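Mobile Game Design, Session 6: Updates, Events and Keeping a Game Alive
Handout to go with the lecture. Module leader: Razia Rind. Seminar groups: Donal Sheehan and Katalin Dobos.

What we covered last time, in one breath: core loops, session length, and why a good puzzle game lets you stop mid-level without a fuss. If you missed it, read the notes on Grirnik before you go any further, as I lean on that game a lot today.

1. What an update is for

A mobile game is never quite finished, and I think that's one of the loveliest things about the form! You put it out, people play it on buses and in bed, and then you get to go back in and make it better while they're still playing. But "update" covers several very different jobs, and students mix them up every year, so let's pull them apart.

Fix: crashes, broken text, a boss who falls through the floor.
Balance: numbers change, rules stay the same.
Content: new levels, characters, places.
Event: content with an end date.
Rework: a rule the player already knows is changed.

The last one is the risky one. Players have learned your game with their thumbs, and when you change a rule you're asking the thumbs to learn again. Grirnik's second big patch changed the dodge from a tap to a swipe, and the forum filled up within hours. Was the swipe better? Yes, much better, and I'd still argue for it. The mistake was switching everyone over on the same morning with one line in the patch notes.

2. Case study: Virág

Virág is a small gardening puzzler designed by Magdolna Orbán, with art by Ilona Bakos. You grow flowers on a grid, and neighbouring colours affect each other. It launched with 100 levels and no timers of any sort. Play at least the first 23 before the seminar, up to the point where the frost tiles come in, as that's where the whole thing clicks (you'll know it when you get there).

The first update added no levels at all. Orbán spent it on undo. In the launch version you could take back one move, and after the update you could take back as many as you liked. It sounds tiny. It changes everything about how people play, because they start trying silly ideas to see what happens, and silly ideas are where the fun of a grid puzzle lives.

The March update brought the shared garden, with one huge grid of 2,525 squares that all players planted together. Look at how it was paced: the edges opened first, then the middle, so latecomers still had somewhere to put a flower. 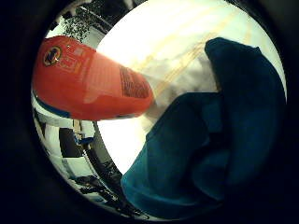

Reading a game at thumb size is our third topic, and it catches out nearly every first prototype I see. Your artwork is drawn large on a monitor and then lives on a screen the size of a playing card, often at arm's length, often in sunlight. Big shapes and strong colours survive the trip and small lettering doesn't. The red-orange container is a good test: colour and rounded end come across at once, the little round badge in blue and yellow still holds together as a shape, and the printed text is lost completely. Now think of your item icons the same way. If two potions differ only in their labels, you've got one potion. Bakos gives every flower in Virág its own outline as well as its own colour, which helps colour-blind players enormously and also happens to look gorgeous.

4. Events without misery

I love a good event. I love logging in to find snow on the roof of a shop I've walked past all year. What I don't love is being made to feel I've got homework, and plenty of events do exactly that.

Compare two. Zama runs a lantern festival where you collect tokens every day, and missing two days puts the top reward out of reach. Stenura runs a fishing contest with the same length and a similar reward, but the tokens pile up while you're away and wait for you at the dock. The top prize costs 3,946 tokens in Stenura, which looks fierce on paper, yet the steady trickle means a relaxed player gets there with time to spare.

Questions to ask of any event you design:
What does somebody lose by missing a day?
Can a brand new player join in, or do they need late-game kit?
Does it use the core loop, or bolt a different game on the side?
What stays in the world when it ends?

5. For the seminar

Pick any mobile game you enjoy and find its last three sets of patch notes. Sort each change into the five kinds from section 1. Some will fit two, so bring those along and we'll argue over them, it's always the best bit of the hour!

Then write patch notes for an update of your own, one side of A4 at most. Plain words, please. "Various improvements" will be sent back.

Hand in to Katalin by Nov 25, 2021. Donal has spare phones if yours won't run Stenura.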